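Why Rubber Stretches and Snaps Back

Pull on a rubber band and let go. It returns to almost the same length it had before. Pull on a paper clip the same way and it either stays put or bends and stays bent. The difference comes from the way the two materials are built inside, at a size far too small to see.

All materials are made of atoms. Atoms join together in groups called molecules. A water molecule has just three atoms. A rubber molecule is a chain, and one chain can have more than 1000 links. A very long molecule made of repeating links is called a polymer.

When rubber is at rest, its chains are not straight. They are coiled and tangled, like cooked noodles in a bowl. Stretching the rubber pulls the coils out and lines up the chains. The chains are always wiggling, and the wiggling pulls them back into a tangle as soon as you let go.
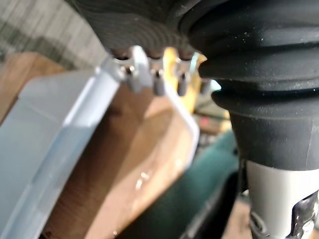

Raw rubber has a problem. It comes from a milky liquid called latex, which drips from cuts in the bark of rubber trees. Dried latex gets sticky on hot days and stiff on cold ones. If you pull it and hold it for a while, the chains slide past each other and it does not go all the way back.

The fix is to heat the rubber with sulfur, a yellow element. Sulfur atoms form small bridges between the chains. These bridges are called cross-links. With a few cross-links, rubber is soft and stretchy. With a lot of them, it becomes hard. The whole process is called vulcanization (say it: vul-kuh-nuh-ZAY-shun).

Many rubber products are black. The color comes from carbon black, a fine powder a lot like soot. It is mixed in before the rubber is heated. Carbon black makes rubber stronger and slows down the damage done by sunlight.

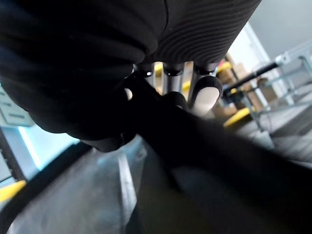
Not all rubber comes from trees. Synthetic rubber is made in factories, mostly from oil. Some kinds stand up to heat or grease better than natural rubber does.

Rubber does wear out. Oxygen and sunlight break the chains or add extra cross-links. Old rubber bands crack for this reason – the chains can no longer uncoil.

Try it: Hold a wide, clean rubber band against your upper lip. Stretch it quickly, away from your eyes, and touch it to your lip again. It should feel slightly warmer. Keep it stretched for 14 seconds, then let it shrink slowly and touch it once more. It should feel cooler.

Words to know
Polymer – a very long molecule made of repeating links
Latex – the milky liquid from a rubber tree
Cross-link – a bridge between two chains

Text: Mafalda Prata. Checked by Houshang Parsa.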